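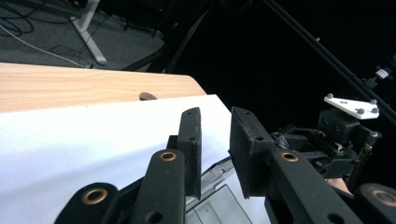

Home Explore Lists Messages Profile

Posted in: Tables, paper and small home work

Pacita Enriquez
I want to write a thread on one habit which saved my table. I put white paper on it before I do any work. It is a small subject, but I have been asked for it three times this month, so I will try to put everything together.

The table is light wood and it shows everything. Tea, pen, beet, the blue from new jeans when my niece sat on it. I oiled it by myself in June and I was very proud for one week.

Then I wrote a grocery list on thin paper with a ballpoint pen. Later, when the sun was low, I could read the list in the wood. "Onions" is still there. I have made peace with onions.

My mother used newspaper. It is good for fish and for potato peels, but the ink goes to the hands, and from the hands it goes to the light wood. I do not recommend it for this kind of table.

I tried also a plastic cloth. It was slippery, and everything small rolled away from me. Also it kept the water under it, and I found a grey mark after some days. I removed it and did not put it back.

Then my neighbour Sirkka Halonen gave me the end of a big roll from her work. Plain white, a bit heavy, with no shine. She told me to cut it in sheets and keep them flat under the bed. I still do exactly so.

When her roll was finished I bought my own, at Clesta in Trurnthorpe. It is the Baluyot one, in the row with the easels, not with the gift wrap. The gift wrap has a coating and the pencil does not like it.

It cost me 11 dollars. I use it since the winter and I can not yet see the cardboard in the middle.

How I cut it: I roll out the paper on the floor, I put a heavy book on each end, and I leave it overnight. In the morning it has forgotten that it was a roll. Mostly. The last part near the core never forgets.

I do not cover the whole table. Before, I did, and then there was no place for the cup, and the cup went on the paper, and you can guess. Now I cover only the part where my hands will be. The rest stays wood.

The edge of the paper is useful in this way. Work is on the paper, everything else is outside. If a screw is on the wood, I know it has escaped.

Tape. Please be careful with tape on oiled wood. I used the green painter's one and it pulled a dull strip in the finish, as long as my finger. I now use no tape, only weights. A mug is too light. A jar of coins is very good.

Clips work also if your table has an edge that a clip can hold. Mine is a little too thick for the usual office clips. Isabelle Hiebert uses the clamps for picnic tablecloths and she is satisfied.

What I do on the paper, since somebody wanted a list:
— gluing the soles of slippers
— sorting seeds before spring
— sewing patterns, with a soft pencil
— cleaning the inside of the coffee grinder
— fixing small things with small screws

For the screws I have one trick I am really proud of. I draw the object on the paper, very ugly, and I put each screw on the drawing in the place it came from. When I close the object again, I read the drawing backwards. The long ones do not get mixed with the short ones.

I learned this with a kitchen scale. It had 6 screws and two of them were longer, and I put one long in the wrong hole. There is now a small hill on the top of the scale. It weighs correctly. I only have to look at the hill.

Write on the paper also! The model, which side is up, what the colour of the wire was. I have one old sheet where it is written "do not pull" with a big arrow. I do not remember what it was, but I kept the sheet.

For seeds: fold the sheet in the middle first, then open it. When you finish, you lift both sides and the seeds go in the fold, and you pour them in the envelope like in a pharmacy. White paper is good here, because tomato seeds on light wood are almost invisible.

For glue: two sheets, not one. Glue goes through one sheet if it is the wet kind. I have a round spot near the window side as proof.

For anything with oil — sewing machine, hinges, bicycle parts — paper is not enough. I put a baking tray under. Angelica Pascual cleans her bicycle chain on the kitchen table with only paper, and I do not know how she sleeps.

Somebody asked if the paper can be used again. Yes. One sheet has for me usually three lives. First sewing, when it must be clean. After this, repairs. At the end it goes under the muddy boots by the door, and then recycling, if there is no oil in it.

The same person asked why not a cutting mat. I have one, and for the knife I use it. But it is dark green and covered in lines, and my eyes get tired when I look for a small black part on it. On white I find it at once.

Light is also important. I put the lamp on the left side, low, and then each small thing makes a shadow on the paper. A clear bead or a bit of clear plastic is nearly impossible to see with the lamp above. With the lamp low, it is there.

Now about the wood, for those who have already a mark.

Water ring, white: I used a soft cloth and a warm iron, without steam, with the cloth between. Very short touches. It went away in my case. Try first at a place which is hidden, please, I do not want to be responsible for your table.

Pen: if it is only ink, a little bit of soap on a damp cloth, quickly. If it is pressed in, like my onions, it is a different problem. The wood is dented there. You can put a damp cloth and wait, and the fibres rise a bit. Mine rose a bit. It is now softer onions.

Dull strip from the tape: I rubbed a little Clelitz oil there, waited until evening, and wiped what was left. I can still find the place, but my guests can not, and I have tested them.

With oil you must be careful about the cloth afterwards. Lay it flat outside to dry, or put it in water. Do not make a ball and throw it in the bin. It can get hot by itself. Nestor Lagman taught me this, he finished floors for 9 years, and he was very serious when he said it.

And wait before you put the paper back on fresh oil! I did not wait. The sheet stuck lightly in one corner and left a fuzz of white hairs on the wood. I removed it with my fingernail during one whole radio program.

How long to wait, I can not tell you exactly. The can says one thing and my kitchen says another, it is cold in there. I put my palm on the table, and if the palm comes off with nothing on it and no small sound, I put the paper.

One more thing on storage. Flat under the bed is the best, but if you have a cat, the cat will sleep on it. Sirkka keeps hers behind the wardrobe, standing, between two pieces of cardboard. Mine began to bend when I tried this. Maybe her cardboard is stronger.

Somebody wrote that brown kraft paper is cheaper and hides dirt. It is cheaper, I agree. But I do not want the dirt hidden, I want to see where the dirt is, so that I do not put my sleeve in it.

Also the brown one, the cheap one, gave a little colour when it became wet. On dark wood perhaps you will never notice. On mine I noticed before lunch.

For children I would take the paper bigger than the table and fold it under. Children do not respect the edge. When my nieces draw here I cover everything, and I put the good chairs in the other room.

If anybody looks for the roll at Clesta, the shelf label says 3811. The girl at the cash did not know the name Baluyot, but she knew the number right away. There is a narrow one and a wide one. I have the wide one, and I fold it when it is too much.

Edit for the person who asked on the pencil: 2B. A hard pencil goes through to the wood, the same as the ballpoint. I press very lightly and I rub out with the white eraser, and then I blow the crumbs toward the sink.

Tomorrow I will cut new sheets. I am down to the last one, and it has already a slipper drawn on it.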